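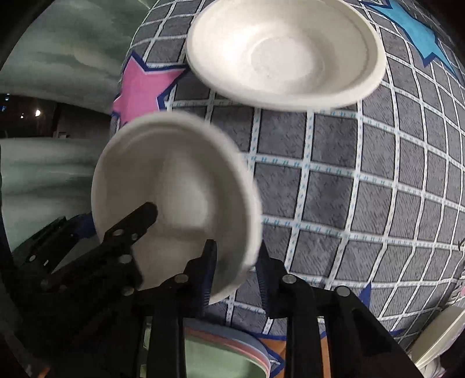

완디무 찰라 (Wondimu Chala)
교신저자, 생활공간 정리행동 연구 담당

3.2 무늬 직물 위에서의 그릇 배치

그림 4. 별무늬가 있는 회색 체크 직물과 미색 그릇 두 점. 위쪽 그릇은 직물 위에 놓여 있고, 왼쪽 그릇은 안쪽이 보이도록 기울어져 있다.

본 절에서는 식기를 직물 위에 내려놓고 다시 모으는 과정에서 바탕 무늬가 위치 판단에 미치는 영향을 다룬다. 앞 절의 무지 직물 조건에서는 그릇의 테두리와 바탕 사이의 명도 차이가 거의 유일한 단서였다. 무늬 직물 조건에서는 여기에 격자선과 별 도형이 더해진다. 두 조건의 그릇 종류와 작업 순서는 동일하게 유지하였다.

격자선은 그릇의 위치를 기술하는 기준으로 쓰기 쉬우나, 직물이 평평하게 펴져 있다는 전제가 필요하다. 그림 4에서 격자는 중앙부에서 크게 보이고 오른쪽으로 갈수록 좁아지며, 흰 띠도 오른쪽에서 아래로 강하게 휘어 있다. 이러한 경우 칸 수를 거리로 환산하면 오차가 누적된다. 따라서 본 연구에서는 칸 수 대신 그릇 테두리와 가장 가까운 별의 꼭짓점 사이의 관계를 기록하였다. 그림 4에서는 위쪽 그릇의 왼쪽 테두리가 분홍색 별의 오른쪽 꼭짓점에 근접해 있으므로 '근접'으로 분류된다.

별은 모두 남색 윤곽선을 가지며 내부 색은 분홍, 파랑, 주황으로 구별된다. 윤곽선의 색이 같기 때문에 내부가 가려진 별은 색으로 식별할 수 없다. 그림 4에서 남색의 뾰족한 끝만 드러난 부분은 식별 대상에서 제외하였다. 분홍색 별의 아래쪽은 기울어진 그릇에 가려져 있으나, 위쪽과 오른쪽 꼭짓점이 드러나 있어 기준점으로 인정하였다.

그릇의 자세는 '놓임'과 '기울어짐'의 두 범주로 구분하였다. 미색 그릇은 내벽의 명암이 자세에 따라 달라진다. 위쪽 그릇은 왼쪽 내벽이 밝고 오른쪽 내벽이 다소 어두운 베이지색을 띠는 반면, 기울어진 그릇은 왼쪽과 아래쪽 내벽이 회갈색으로 어둡다. 같은 색의 그릇이라도 내벽의 색만으로 동일 품목 여부를 판정하기는 어려우며, 판정에는 테두리의 형태를 함께 사용하였다.

기록은 전체 1000건이며, 이 가운데 23건은 기준으로 삼을 별이 모두 가려져 분석에서 제외하였다. 부호화는 루아나 톨레두와 유언 니스벳이 독립적으로 수행하였고, 판정이 엇갈린 항목은 제3의 부호화자가 확정하였다. 불일치는 대부분 '근접'과 '접촉'의 경계에서 발생하였다. 테두리가 꼭짓점을 일부라도 덮으면 '접촉'으로, 둘 사이에 바탕이 보이면 '근접'으로 분류한다는 규칙을 추가한 뒤 해당 항목을 다시 부호화하였다.

직물의 굴곡 자체는 별도 변수로 측정하지 않았다. 굴곡이 그릇의 안정성에 미치는 영향은 3.3절의 하중 조건에서 다룬다.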